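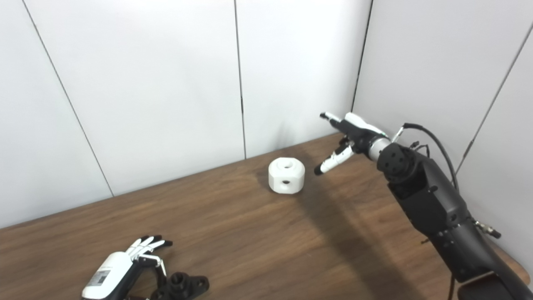 The block, on the table, in its natural habitat

Wimavano Forum > Odds and Ends > What is this bit?

plutik_again
Found in the bottom of a box of 2996 other bits, if the label's to be believed. White, rounded edges, slightly rough to the touch. One round hole in the top, another in the front, and a small notch at the lower front edge. What is it, and can I bin it?

skerine
Connector block for flat-pack shelving. Rod goes in the top, other rod goes in the front, shelf falls down in April.

gravyboat11
Disagree. The front hole is chamfered. You don't bother with that for a shelf. I'd say a pipe fitting.

skerine
You'd bother if you wanted the rod to go in without swearing. And what would the pipe be carrying, with a notch like that? Disappointment?

fogh_end
Do the two holes meet inside? Shine a torch in.

plutik_again
Can't find the torch. It may be in the box.

gravyboat11
Poke a pencil in it, then.

mrs_tideline
It's a very small vase. Also, is that table oiled or varnished? Lovely grain.

plutik_again
No idea, it came with the house. Pencil goes in the top and stops. Pencil goes in the front and stops. I now have 2 pencils in a block and it looks like modern art.

skerine
Shelving.

gravyboat11
Pipe.

fogh_end
Whatever you do, don't bin it. You'll need it 5 minutes after the lorry's gone.

plutik_again
Back in the box it goes.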